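Does dipping fruit in vinegar water make it keep longer? Home storage project, final report
Reginald Strickland, Food and Consumer Studies, year 2
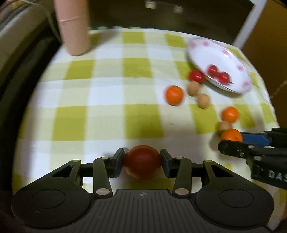 Background

Everyone's gran has a rule about fruit. Mine was never wash it till you eat it. My flatmate says the opposite, wash the lot in vinegar the minute it comes in. Wanted to test it properly, or as properly as you can in a shared kitchen with one fridge.

Most of what I read said mould spores are already on the skin when you buy it, and that damp makes them grow. So two things pulling against each other. Vinegar might knock back the spores, but washing leaves water on the fruit. Drying should matter a lot then. That was my guess before starting.

What I wanted to find out
Whether a vinegar dip slows mould on plums, grapes and strawberries compared with plain water or no washing at all. Also whether the fridge makes the dip pointless.

Method

Fruit came from Siddiqui, the greengrocer at the bottom of the hill, all bought on the same morning in July. 100 strawberries, 100 grapes, 20 plums. Plums were the dear bit so fewer of those. Anything split or bruised got swapped before I started.

Each type was split into 4 equal groups:
Group A – not washed, kept on the worktop
Group B – plain water, dried, worktop
Group C – vinegar and water, dried, worktop
Group D – vinegar and water, dried, fridge

The dip was one part white vinegar to three parts cold tap water, two minutes, then a rinse. Drying was on clean tea towels for an hour. Tubs were the Zenlow ones with the vented lid, 500 ml, several per group, lids on but vents open. Kitchen temperature written down morning and evening from the thermometer on the wall.

Checked every evening at 7. A piece was "gone" if there was any visible mould, or if it leaked when picked up. Gone pieces were taken out straight away so they couldnt spread it to the rest. I scored them, then Róisín Ó Gríofa scored them without looking at my sheet. Where we disagreed it stayed in one more day and got scored again.

Results

Strawberries. Biggest difference by far. Group A started going on day two and was finished by day five. B was worse than A, which I did not expect. C lasted a day or so longer than A. D still had good ones at the end of the week, though they tasted a bit flat by then.

Grapes. Hardly anything happened. A few soft ones in B near the stalk end. C and A looked the same to both of us. D stayed firm but so do unwashed grapes in the fridge in my experience, and I didn't have a group for that (see below).

Plums. Slow. No mould in any group. Some got very soft on the worktop and two in group A leaked. The bloom came off in the dip so C and D plums looked shinier and less nice. Didn't affect the taste.

Problems

No unwashed fridge group. Should of spotted this at the planning stage. It means I can't say how much of D is the vinegar and how much is just the cold.

Five plums per group is too few to say anything with.

The kitchen got hot in the middle of the week, warmest evening of the lot was day three. Might be why the strawberries went so fast.

Drying was uneven. Grapes hold water where the stalk joins and a tea towel doesnt reach it. Probably explains group B. Róisín thinks a salad spinner with some kitchen paper in the bottom would do it, worth trying.

Scoring "leaks when picked up" depends how hard you pick it up. We tried to be gentle but there was no rule.

What I'd say from this
For strawberries the vinegar dip helped a little on the worktop. Plain water made things worse. For grapes and plums not worth the bother, wash before eating. Fridge group did best on strawberries but see the problem above.

If I did it again

Add group E, unwashed, fridge. Drop plums and use raspberries, they go off quickly enough to measure. Weigh everything at the start and end as well, because shrivelling is a kind of going off and I ignored it completely.

Thanks to Róisín for the scoring, and to my flatmates for leaving the middle shelf alone – mostly. Score sheets are in the appendix, day four is in pencil, sorry.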